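Subject: Re: [kindbridge-talk] Paywalls and the county history scans
From: Ming-te Au

Hello all,

Sorry to be slow with this. I read Aiman's message over breakfast and then carried it around in my head for the rest of the day, so this will run longer than it should. I'll put the part I'm answering here so that the people who joined in November can follow along.

Aiman Sinaga wrote:
> The Plotis offer is generous on its face. They scan all 3,314
> items, they host them, and we pay nothing. In return they get
> an exclusive on the digital copies for 200 months, and our own
> readers get in free if they come to the building. I don't love
> it, but the boxes have been sitting there for years and I would
> rather have a locked door than no door at all.

I understand the feeling, I really do. I've lifted those boxes too! But I keep coming back to the fact that nearly everything in them is in the public domain already. The farm diaries, the mill ledgers, the school newspapers - no one owns them in the sense that Plotis wants to own them. What we would be signing away is the right to hand out pictures of pages that anybody could copy by hand if they had the patience. And 200 months is more than sixteen years. A child who is in second grade now would be out of college before she could look up her great-grandmother from home.
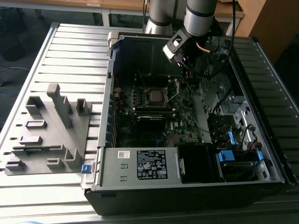
The clause that bothers me most is 4, the one on "derived works." As I read it, if one of us typed out a diary from the Plotis scan, the typed text would fall under the exclusive as well. I may have that wrong, and I'd be happy to be told so. But if I'm right, then the people who have been transcribing the Nugroho letters in their spare time would have to stop, or else go back to the paper, and some of that paper shouldn't be handled much more than it has been.

I also wonder about "free if they come to the building." We're open two afternoons a week. It's a lovely building and I'm very fond of it, but most of the people who write to us asking about family live in other states, and a fair number of them are past the age for long drives.

What I'd like us to try first is going slowly and doing it ourselves. Curkeder lets small archives post under an open license, with no exclusive of any kind, and they take whatever you have when you have it. We could start with the school newspapers, which are flat and sturdy and which everybody asks for anyway. If we managed up to 4 boxes by next summer I'd call that a fine beginning, and those would belong to everyone for good (which is how I always thought this was supposed to go).

I did run this past the others on our evening call, and I promised to pass along the main objection. 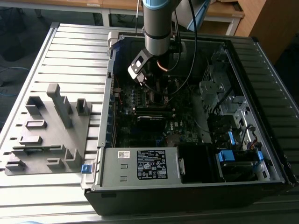
Aiman said that slow is fine until the roof leaks, and that an open license doesn't help anyone read a page that has turned to mush before we got to it. Couldn't we go back to Plotis and ask for a shorter term, with clause 4 struck out, before we turn them down flat?

I think that's fair, and I'd support asking. If they came back with two years and left the transcribers alone, I would probably grumble and vote yes. Would someone who is better at polite letters than I am be willing to draft it? I tend to go on, as you can see. I can send my marked-up copy of the agreement to whoever takes it, along with the list of boxes that are in the worst shape.

Warmly,
Ming-te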